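Marketing Your Own Book
Session 7: The reader mailing list

Notes to go with the evening class. Bring your laptop if you have one, and the back-of-book page you drafted last time.

Where we left off

Last session was about retailer pages: the blurb, the categories and the author bio. All of that sits on somebody else's site. A mailing list is the part you keep. If a shop changes its layout or a social network closes, you still have the addresses and you can still write to the people.

Terms used tonight

List: the addresses of readers who have agreed to hear from you.
Sign-up page: a single web page with a form on it.
Reader gift: something short you send in return for signing up. Also called a magnet.
Welcome message: the email that goes out automatically after someone joins.
Open rate: the share of messages recorded as opened. Treat it as a rough guide. Some mail programs load everything in advance and count as an open even if the reader never looked.
Unsubscribe: the link at the foot of each message. It has to be there and it has to work.

Permission

Only add people who have asked. Buying a book from you at a market stall is not asking, and neither is being in your phone. If you use a paper sheet at a launch, put a line at the top saying what people are signing up for and keep the sheets. Spam law differs from country to country, so check the rules where you live and, if you sell a lot overseas, where your readers live. Most services will also ask for a postal address in the footer. Several of you asked about this in September. A post office box is the usual answer if you don't want your home address going out.

Choosing a service

We will use Pronon in class because the free plan covers everything in these notes. Whatever you choose, look at these points first:

What it costs once the free plan runs out
Whether you can export your list as a plain file
Whether you can set up a welcome message without paying extra
Whether the form works properly on a phone

Export your list every month or so and save the file somewhere other than the service.

The reader gift

It should be close to the book you are selling. A crime writer who gives away a cake recipe collects people who like cake. Good choices are a short story set before the book opens, a deleted chapter that makes sense by itself, or for non-fiction, a checklist or a map. Some 11 pages is plenty. Proofread it as carefully as the book. For many readers it will be the first thing of yours they finish.

Worked case: Dridmont

Dridmont is the first of my own three historical novels, and I use it because I have the numbers and don't need anyone's permission. The list began with 31 names, nearly all from the launch. For a long time the only link to it was in the menu of my website, and almost no one used it. I then put a link on the page straight after the last line of the novel, ahead of the acknowledgements, offering a short story called Rulau. That link has brought in more readers than everything else I have tried.

What I did badly: I sent nothing for most of a year, then sent a sales message for the second book, Rugemalira. I had 17 unsubscribes from that one message, and a couple of replies asking who I was. The next message, an account of a research trip with no link to buy anything, lost one.

The welcome message

Keep it short. The order I suggest:

1. The link to the gift, in the first two lines.
2. Who you are and what you write.
3. How often you will write.
4. One question the reader can answer by replying.

The question matters more than it looks. Replies tell mail programs that your messages are wanted, and you find out who your readers are. "What are you reading at the moment?" works well enough.

How often to write

Once a month suits most people in this class. Once every two months is fine. Pick something you can keep up while you are also writing the next book. If you go quiet for a long stretch, don't begin the next message with three paragraphs of apology. Say hello and get on with it.

What to put in it

One main item per message. It can be a photo and a few lines about where you work, a book you enjoyed, a question about a title, or a bit of research that didn't fit. Book news goes in when there is book news. Write it the way you would write to one person, and read it aloud before you send it. Always send a test to yourself and open it on your phone.

Subject lines

Say what is in the message. Avoid all capitals, strings of exclamation marks, and "Re:" on something that isn't a reply. "The bridge that isn't in the book" did better for me than "Newsletter, issue four", and I was fond of issue four.

In class

Work in pairs. Swap back-of-book pages and mark the spot where you would stop reading. Then draft your welcome message using the order above. We will read a few out before the break.

For next time

Finish the welcome message and load it into your account.
Write a sign-up line of no more than two sentences for the back of your book.
Join the list of an author in your own genre and keep whatever arrives. We will look at those together in the session on launches.

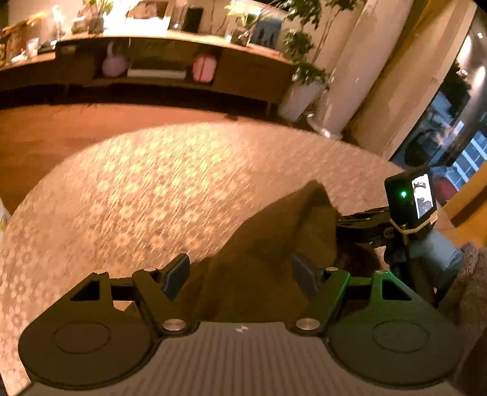
Rawiri Costigan

Questions between sessions: please use the class message board so that everyone sees the answer. Spare copies of these notes are in the tray beside the door.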